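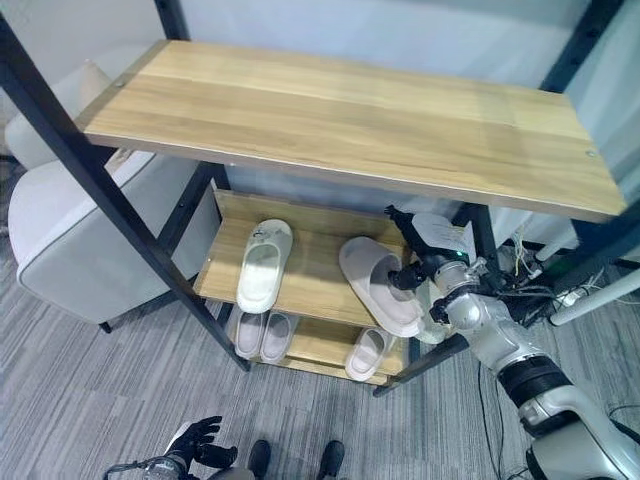 Figure 4-1. Vue de la caméra de tête pendant une prise : claquette tenue par la sangle dans la main droite, main gauche libre.

4. Enregistrement des démonstrations : tâche « étagère à chaussures »

Cette section décrit l'enregistrement d'épisodes téléopérés pour la tâche de prise et de rangement de claquettes. L'installation du poste Nistalley et l'étalonnage des bras sont traités à la section 3. La conversion des épisodes et le lancement de l'apprentissage font l'objet de la section 6.

4.1 Conditions préalables

Avant d'ouvrir une session, contrôler les points suivants :

– étalonnage des deux bras validé dans le journal du poste ;
– horloges du poste opérateur et du robot synchronisées ;
– espace disque suffisant pour le lot complet (200 épisodes) ;
– arrêt d'urgence testé, à portée de main de la seconde personne ;
– profil de tâche « etagere_claquettes » chargé dans Lau Enregistreur.

ATTENTION. La session requiert deux personnes : l'opérateur, équipé des commandes, et un assistant chargé de la remise en place des objets. L'assistant n'entre dans le volume de travail que lorsque les bras sont en état PAUSE.

4.2 Mise en place de la scène

1. Placer l'étagère face au robot. La tablette supérieure et les tablettes inférieures doivent toutes apparaître dans l'image de la caméra de tête lorsque le robot est en posture de départ.

2. Relever dans la fiche de lot la position de l'étagère par rapport aux pieds du robot. Cette position change d'un lot à l'autre, jamais à l'intérieur d'un lot.

3. Disposer les claquettes selon la consigne affichée par l'enregistreur. Les dispositions sont tirées parmi 11 modèles, dont certains séparent les deux claquettes d'une paire.

4. Vérifier le cheminement des câbles de part et d'autre des avant-bras. Un câble doit conserver assez de mou pour l'extension complète du bras vers la tablette la plus basse.

5. Régler l'éclairage et ne plus le modifier. Si la luminosité varie en cours de lot (soleil, lampe éteinte), clore le lot et en ouvrir un nouveau.

Remarque. Les claquettes claires sur tablette claire donnent un contraste faible. Désactiver l'exposition automatique de la caméra de tête avant le premier épisode : une variation d'exposition pendant l'approche efface le contour de la sangle.

4.3 Enregistrement d'un épisode

1. Amener le robot en posture de départ, mains ouvertes. L'état PRÊT s'affiche sur le poste.

2. Appuyer sur la pédale gauche. L'enregistrement commence au relâchement de la pédale.

3. Approcher la main droite de la claquette désignée. Engager les doigts dans l'ouverture de la sangle, puis fermer.

4. Soulever la claquette et la dégager des tablettes avant tout déplacement latéral.

5. Marquer un arrêt d'une seconde, claquette suspendue, main immobile. Le découpage automatique utilise cet arrêt pour séparer la phase de prise de la phase de dépose.

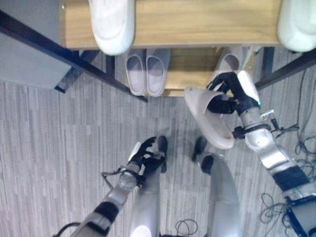 Figure 4-2. Claquette suspendue dans la main droite ; main gauche ouverte, sans objet.

6. Déposer la claquette à l'emplacement demandé. Ouvrir les doigts seulement lorsque la semelle est en appui.

7. Ramener les deux mains en posture de départ et appuyer sur la pédale droite pour terminer.

8. Attribuer une étiquette à l'épisode (voir 4.4). Sans étiquette dans les 20 secondes, l'épisode est classé À REVOIR.

ATTENTION. Ne pas tirer sur une claquette dont la semelle est bloquée sous une tablette ou contre un montant. Les doigts ne comportent pas de limiteur de couple mécanique. Ouvrir la main, reculer, recommencer l'approche.

La main gauche ne participe pas à cette tâche. Elle reste néanmoins enregistrée, toutes articulations comprises. L'opérateur la maintient ouverte et écartée de l'étagère ; les petits mouvements involontaires sont acceptés, les contacts avec le meuble ne le sont pas.

4.4 Étiquettes

RÉUSSI : la claquette demandée a été prise puis déposée à l'emplacement demandé, sans chute.

REPRISE : la première prise a échoué et l'opérateur l'a corrigée dans le même épisode. Ces épisodes sont conservés. Viser une reprise naturelle, sans provoquer l'échec.

CHUTE : la claquette est tombée. Terminer l'épisode immédiatement, ne pas ramasser l'objet en téléopération.

REJET : erreur d'objet, perte d'image, contact avec l'étagère, intervention de l'assistant. L'épisode est exclu de l'apprentissage mais reste sur le disque jusqu'à la clôture du lot.

Une claquette tenue de travers n'est pas un motif de rejet.

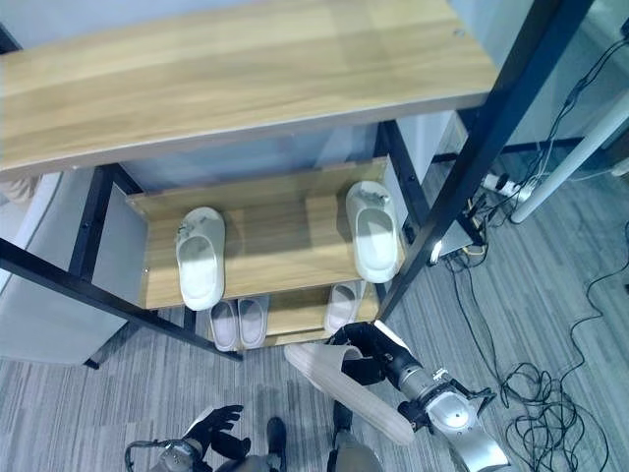
L'inclinaison dépend du point où les doigts rencontrent la sangle, et le jeu de données doit couvrir cette variation. En revanche, l'opérateur évite de corriger l'orientation en secouant la main : les oscillations sont apprises comme le reste. Si la semelle doit être redressée avant la dépose, tourner lentement le poignet, coude fixe.

4.5 Volume et répartition

Un jeu complet compte 600 épisodes étiquetés RÉUSSI ou REPRISE, en trois lots de 200. Changer d'opérateur entre deux lots. Le jeu de référence du site de Trolthorpe, constitué en avril, a demandé 1 341 enregistrements pour atteindre ce volume ; la majorité des rejets venait de pertes d'image, corrigées depuis par la version 2 de l'enregistreur.

Répartir les prises entre les tablettes. Le tableau de bord signale en orange toute tablette sous-représentée dans le lot en cours.

4.6 Clôture du lot

1. Mettre les bras en état PAUSE, puis en position de repos.

2. Relire tous les épisodes classés À REVOIR et leur attribuer une étiquette définitive.

3. Lancer « Vérifier le lot ». Le contrôle porte sur la durée des épisodes, les images manquantes et l'écart d'horloge entre caméras et articulations.

4. Joindre la fiche de lot et transférer l'ensemble vers le serveur Ukgate. Ne pas effacer la copie locale avant réception de l'accusé.

Remarque. Un lot refusé au contrôle pour écart d'horloge ne peut pas être réparé par l'utilisateur. Le transmettre en l'état à Bayu Khoo, support données, avec le journal du poste.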